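Wonder Community Help > Small Automation > Buying and Budgeting
Search all topics Go

Budgeting for a two-arm wire sorting cell – what am I forgetting?

devov_bench
Posted 2025-01-09

I'm so close to placing an order and would love a sanity check before I do! We're a small repair and teaching shop and we end up with piles of mixed hookup wire that all has to go back into the right bin. I've been putting together a plan for a tabletop cell with two small arms, and my boss has said yes to 2000 dollars for everything that isn't the arms themselves (those come out of a different pot). We'd like it running by June.

The layout I want is four bins at the back, a board in front of them, and both arms bolted to one rail along the near edge.

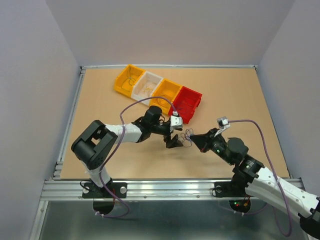 My list so far has the rail, the board, three wall panels, the bins, two wrist cameras and a pair of spare gripper fingers. Brarkier quoted me 31 dollars each for the spare fingers and 7 weeks on the rail, which seems long, but maybe that's normal? I have no feel for cables at all. Also, do I really need two arms for this, or could I start with one and add the other next year?

Thanks in advance, I've already learned so much from reading old threads.

prantl_fan_club

Get both arms! We went through this same decision and I'm so glad we didn't cut it down. Single loose pieces are fine with one arm, but wire doesn't stay single. It knots up, and then you want something to hold one side while the other side pulls. One arm by itself mostly drags the whole clump around the board (ask me how I know).

Where I'd put your money, in the order I'd spend it:

1. Rail and base plates. Buy the rail longer than you think. You'll want to slide the bases apart once you see how far a strand can stretch between the grippers and the bins, and a short rail leaves you stuck.

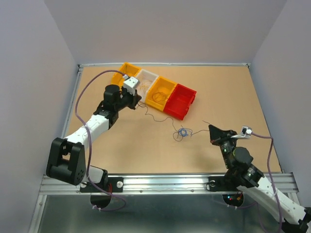
2. Cables. Price these properly, they're the line everybody lowballs. Each wrist camera needs a cable with enough slack to follow the arm through its full reach, so measure with the arm stretched out and then add a generous loop. Get a bag of zip ties while you're at it. We keep 6 spare camera cables on the shelf and I've never regretted it.

3. Walls and board. Go plain and light. Thin wire is hard enough to pick out without a busy background, and a pale board helps a lot with the dark strands. Ours is nothing fancy and I love it.
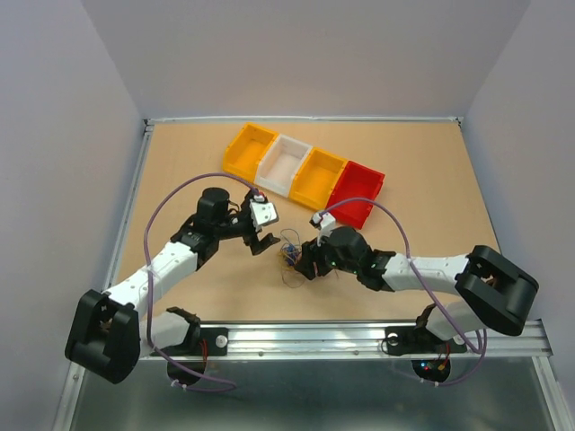
I'd also set aside a bit for a second board. They get scratched, and swapping one is a cheap way to feel like you have a brand new cell. On the lead time, 7 weeks for a rail does sound slow to me. Ask Prantl for a quote too – they cut to length and were quicker for us, though that was a different size.

gripwell

Agree with the post above on two arms. I'd move the spare fingers up the list, though. The tips do all the work with wire, and if they don't close to a fine point you'll be chasing strands all afternoon. Before you order anything, take a handful of your own wire, the thinnest and the softest you have, and ask the seller to show you their gripper picking it up. A good one will be happy to do it. 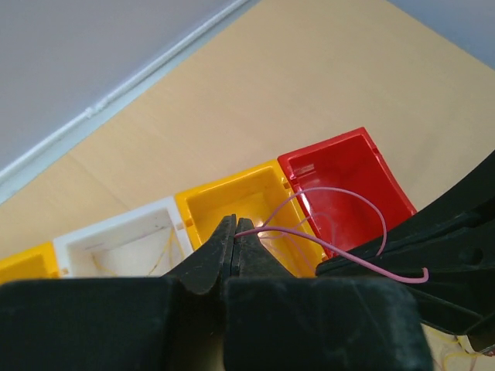 Soft wire is its own little adventure, because the far end goes wherever it likes and often lands in the neighboring bin. Leave room in the budget for trying different bins. I went through three kinds before I settled, and they were the cheapest part of the whole build. Low front lips were nicer for us. Your mileage may vary with stiffer stuff.

Our total without arms came to a little over 2000, and that was with lights, which I don't see on your list at all. Add lights!

oldsolder

one arm is fine to learn on. get two mounting plates anyway so the second one just bolts in later. also check if the boss's number includes shipping, ours didn't and long rail is not cheap to ship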